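3.2 Handling of small containers at the table

The second part of the study looked at how people pick up and hold small household containers. Much earlier work on grip has used plain wooden blocks, which tell us little about a smooth bottle or a part no larger than a fingertip. The sessions took place in June in our room at Pledville, and 2,178 of the 2,974 holds in the Dorwood set come from this part. Knit gloves with raised dots were worn for the glossy containers – the dots give friction where the surface gives almost none.

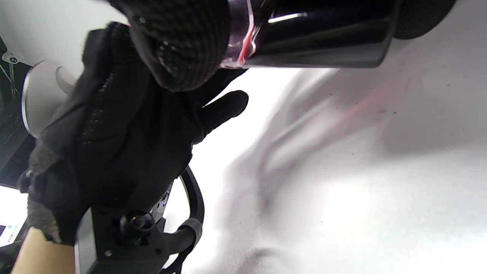
One participant remarked afterwards that the glove made her press harder than she would at home, as she could not feel where the plastic began. Others said the same in different words, and we therefore coded finger position and pressing force separately, following the Chauhan scale. A hold was counted only when it lasted 3 seconds or longer.

Very small parts were treated as a different class. With these the whole hand is of little use, and the work is done by the index fingers and thumbs, sometimes of both hands together. 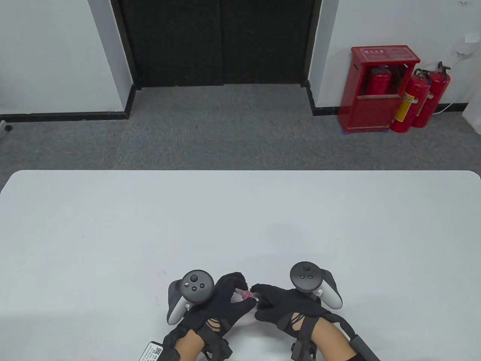
3.3 Bottles lying on their side

A bottle that lies horizontally asks for a different hold from a standing one. The hand must close around the body, and the cap end is then free or covered depending on where the fingers come to rest (Figure 4).
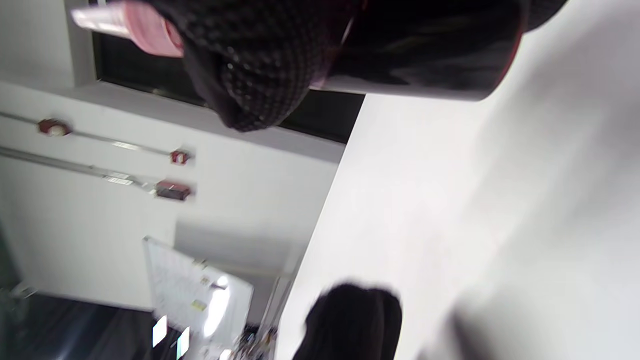 Figure 4. Dark bottle with pink cap, wrapped in dotted black knit fabric.

We divided such holds into those near the cap and those near the base. In the Dremar protocol both are recorded as "side grasp", but for pouring and opening the difference is important, and we kept them apart in all 25 tables of the appendix.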